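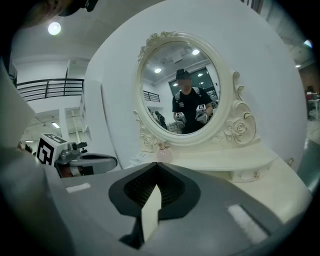
Packing for a Long Trip: What I Do the Week Before

By Ita Carroll
September 2020

I love packing almost as much as I love going! My sister and I did a long loop by train and bus in August, 639 miles with seven stops, and I came home with a page of scribbles on what to do at the kitchen table before the next one.

Start with the bag itself. Turn it inside out, shake it over the tub and run a damp cloth along the seams. Rub a plain white candle up and down the zipper teeth, then work the slider back and forth until it glides. It takes two minutes and you'll want to do every zipper you own.

Roll your knits, but fold anything with a collar around a T-shirt so the crease stays soft. Shoes go along the bottom, stuffed with socks (the good pair too — they hold their shape beautifully).

For shampoo and lotion, unscrew the cap, lay a square of plastic wrap over the opening and screw it back on. I fill my little bottles only three-quarters full for flights. Solid soap travels best of all, but let it dry overnight on a rack first or it turns to jelly in the tin.

A few scraps from the kitchen drawer earn their place every time: two binder clips for hotel curtains, a flat rubber sink stopper, a yard of cotton string, and a dish towel. Lay a washed shirt on the towel, roll the two up together and kneel on the roll. The shirt will dry so much faster!

Last thing, I write the hotel addresses on an index card and tuck it in my shoe bag. Phones die, usually on the platform.

Comments

Loveck: The candle worked on a tent zipper I had given up on. Thank you!!

Marnie: Does the plastic wrap hold up for oil? Mine leaked all over a guidebook.

Ita Carroll: Marnie, I double the wrap for oil and put the bottle in a zip bag — still had one dribble, but the books were fine.

Dot P.: Kneeling on the laundry, ha. My knees say no, but my grandson is happy to do it.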